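Plovum controller board: progress report to Osmont, November

Prepared by Vasiliki Nikolaidis, electronics lead

Work covered

This report covers the second stage of the grant, from the release of the revision B schematic to the return of the first assembled boards. The first stage report dealt with the choice of processor and is not repeated. Spending is within the stage budget except for one item, set out further down.

Layout

The revision B layout was finished by Aníbal Veloso and went to Macedo for manufacture. It is a four-layer board with an unbroken ground plane on layer two. On revision A the plane was split under the analogue section, and the return current from the switching regulator found its way round the split and into the sensor inputs. We closed the split and moved the regulator to the opposite corner.
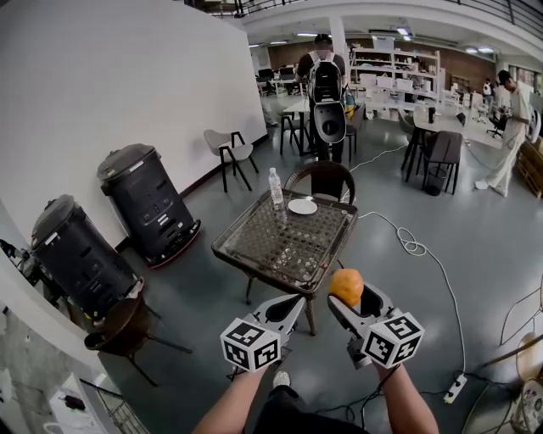

The connector for the motor supply was turned through ninety degrees at the same time, so the high-current tracks are now short and stay on the top layer. This cost us a mounting hole. The enclosure drawing has been changed to match and Pedis have accepted it.

Macedo made 20 bare boards. We had 5 of them assembled and kept the rest back until the tests below were done.

Power supply tests

All the assembled boards powered up without rework. The 3.3 V rail holds within limits with a steady load of 600 mA. With the load stepped up to 900 mA it dips further than we want before it recovers, and on one board the dip was enough to trip the reset supervisor. Aníbal has traced this to the output capacitors, which lose a good part of their value under bias. A larger case size fits the existing pads if the paste stencil is altered, so no new layout is needed for this fault. 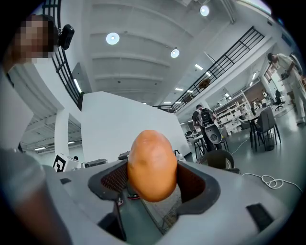 Orange object held between the jaws of a hand-held gripper.

Ripple on the analogue supply is well down on revision A, and the sensor readings no longer shift when the motor output switches. We regard the grounding problem reported last time as closed.

Communications

The serial bus runs at full speed over the short test cable. On the long cable we see occasional framing errors. The termination resistor was fitted at the value shown on the schematic, but the schematic was wrong: it still carried the value from the older transceiver. The parts list has been corrected and two boards have been changed by hand. We have not yet repeated the long cable test on them.

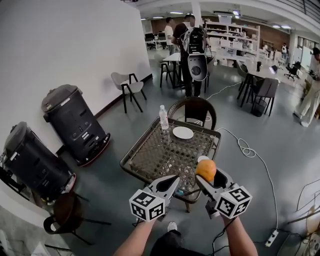 Table with water bottle and plate; orange fruit in the right gripper.

Firmware support for the bus is complete apart from the error counters. The bootloader works over the same connection, and boards can be updated without opening the case.

Purchasing

The overspend is on the isolated transceivers. Our usual supplier could not give a delivery date, and we bought a full reel elsewhere at a higher price. The reel covers all the boards in this stage and most of the next. We ask Osmont to agree that the extra be taken from the travel line, where little has been spent.

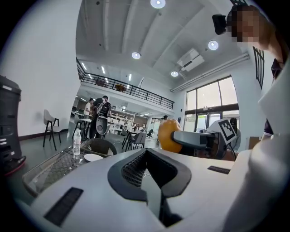 Delivery times for the other parts are normal. The crystal has been marked by its maker as not for new designs, and we have picked a replacement with the same footprint. It needs different load capacitors.

Next stage

1. Repeat the long cable test with the corrected termination.
2. Fit the larger output capacitors and repeat the load step test.
3. Assemble the remaining bare boards once both tests pass.
4. Book the emissions pre-scan. The test house can offer a Friday slot, to be confirmed.

The revised schematic and parts list are in the shared project folder. Questions on the layout should go to Aníbal, and anything on the budget to me.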